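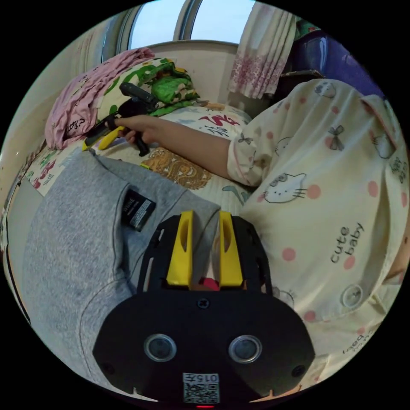 Laundry, late morning. Pink dots on the pajamas.

Monday, the bus at 4, and she still hadn't changed out of her pajamas.

Gray pile. Start with the gray pile. She had promised Eilif the bed would be clear by the time he came up with the big suitcase, and he was already on the stairs, she could hear the wheels knocking on every step.

"How many kilos do they let you have?" he yelled.

"Twenty-four!"

"For both?"

She didn't answer. She didn't know. The ticket was in her coat and the coat was under something.

February, and Cameron Munro had written from Ganside that the room had no heat in it after ten at night. Bring sweaters, he said. Bring everything. So, everything. Socks in the shoes. Towel, no, leave the towel. The good scarf, wherever that was.

Her mother had called twice about the money. Two hundred in the inside pocket, the rest on the card, and dont show anyone on the bus. Yes, Mama. Yes.

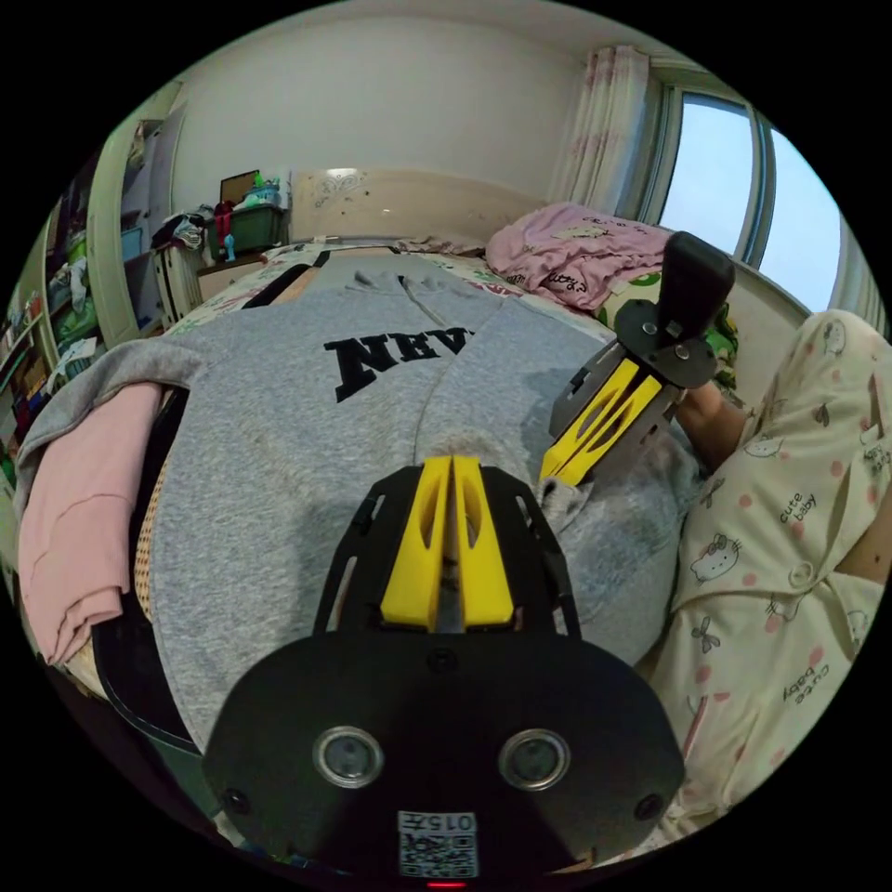
Sleeves first, that was how her aunt taught her. Sleeves in, then the hood down, then half, then half again, and it never came out square anyway. She pressed it with her palm. It puffed back up.

Eilif came in sideways with the suitcase and stood there breathing.

"You're not dressed."

"I'm folding."

"You've been folding since breakfast."

"Then help."

He picked up a sock. Looked at it. Put it down agian in the same place.

"Room 316," he said. "Munro told me. He says you can see the harbor if you lean."

"Lean how far?"

"He didn't say."

She laughed, and then she had to stop for a second and look hard at the window, at the pale sky in it, untill it passed. Her bed. Her ugly lovely pillow. Would it fit? It wouldn't fit.

"Take it," Eilif said. "I'll sit on the lid."

So she took it. He sat on the lid, and she knelt and pulled the zipper, an inch, another inch, and downstairs the phone started ringing again.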